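Diese Website verwendet Cookies, um Inhalte zu verbessern. Mit der Nutzung stimmen Sie dem zu. Mehr erfahren | Akzeptieren

Bestanden ist noch nicht geprüft

Seit März liegt bei uns ein Leitfaden auf dem Tisch, der regeln soll, wie Simulationsläufe für Haushaltsroboter dokumentiert werden. Er kommt von Tavari, hat 19 Abschnitte und wird inzwischen herumgereicht, als sei er eine Norm. Das ist er nicht. Er ist die Hausregel einer Firma, ordentlich gesetzt und mit Inhaltsverzeichnis.

Ich habe ihn zweimal gelesen und bin nicht bekehrt. Abschnitt 4 verlangt, dass zu jedem Lauf »aussagekräftige Bilddaten aller Kameras« abgelegt werden. Was aussagekräftig heißt, steht nirgends. Also legt jeder alles ab, das Häkchen sitzt, und wer später nachsehen will, was der Greifer an einer bestimmten Stelle gemacht hat, bekommt so etwas:
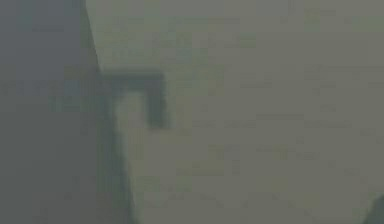 Mingxuan Duan schrieb mir dazu, man solle unscharfe Nahaufnahmen auf keinen Fall aussortieren, denn wer nur die hübschen Bilder aufhebt, prüft am Ende seine eigene Auswahl und nicht das System. Der Leitfaden sei an dieser Stelle schlampig formuliert, die Absicht dahinter aber richtig.

Den ersten Satz unterschreibe ich. Aufheben ja, vollständig und unsortiert. Mich stört, dass die Ablage als Nachweis durchgeht. Graugrüne Fläche, dunkler Haken, verwaschene Kanten: Daraus kann ich keinen Abstand ablesen und keinen Kontakt. Wenn im Protokoll daneben »visuell bestätigt« steht, möchte ich wissen, wer da was bestätigt hat. Ein Feld für den Namen gibt es in der Vorlage übrigens, es ist nur kein Pflichtfeld. In den Protokollen, die ich aus dem Projekt Dendmont kenne, war es meistens leer.

Dann Abschnitt 7, die Umgebung. Eine Szene gilt als »wohnungsnah«, wenn sie mindestens 2 Räume, eine Tür und übliches Mobiliar enthält. Das ist schnell erfüllt. Blaugrauer Teppich auf der einen Seite, rötlichbrauner Holzboden auf der anderen, dazwischen eine offene Tür mit Klinke, ein paar Kleinigkeiten auf einem Beistelltisch, ein Sessel mit grünem Polster. Sieht nach Wohnung aus, und wer einen Förderantrag bebildern will, ist zufrieden.

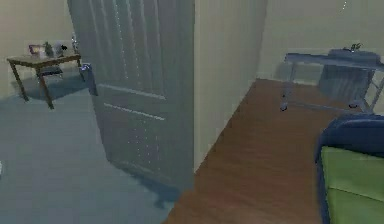

Wohnungsnah ist aber keine Eigenschaft der Möbel. Der Übergang von Teppich zu Holz interessiert mich nur, wenn im Protokoll steht, welche Reibwerte angesetzt wurden und ob es dort eine Kante gibt. Bei der Tür will ich die Masse wissen, den Widerstand im Scharnier, die Kraft, die die Klinke braucht. Der Leitfaden fragt nach keinem dieser Werte. Er fragt nach Texturauflösung – doch, wirklich, in Tabelle 2 – und nach der Bezeichnung des Szenenpakets. Man kann also eine Tür ohne Gewicht aufschwingen lassen und trotzdem jedes Kästchen sauber ausfüllen.

Nestor Navarro hat bei Urkdale eine Zeit lang ein eigenes Formular benutzt, eine einzige Seite. Oben die physikalischen Parameter mit Quelle: gemessen, übernommen oder geschätzt. In der Mitte die Abbruchbedingungen, festgelegt vor dem ersten Lauf. Unten eine Zeile für das, was auf den Kamerabildern nicht zu erkennen ist. Diese letzte Zeile halte ich für den besten Einfall, der mir bei dem Thema untergekommen ist, und im Leitfaden fehlt jede Entsprechung.
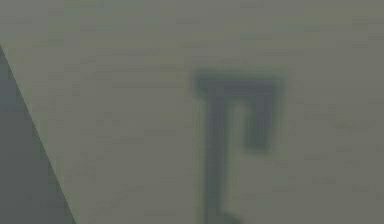

Bleibt die Sache mit den Wiederholungen. Abschnitt 11 empfiehlt 600 Läufe pro Aufgabe. Warum gerade 600, wird nicht begründet. Ich vermute, jemand fand die Zahl respektabel. 600 Läufe mit demselben falschen Reibwert liefern eine sehr schmale Streuung um ein falsches Ergebnis, und genau diese schmale Streuung steht dann im Bericht. Lieber weniger Läufe und dafür die Parameter variieren, mit angegebenen Grenzen. Bei Rizvi wird das angeblich schon so gehandhabt, schriftlich habe ich davon noch nichts gesehen und glaube es entsprechend vorsichtig.

Ich werde den Leitfaden vorerst weiter ausfüllen, weil er verlangt wird. Dazu kommt bei mir ab sofort ein Beiblatt nach Navarros Muster, und das Namensfeld behandle ich als Pflichtfeld. Wer eine begründete Herleitung für die 600 kennt, darf sie mir gern schicken.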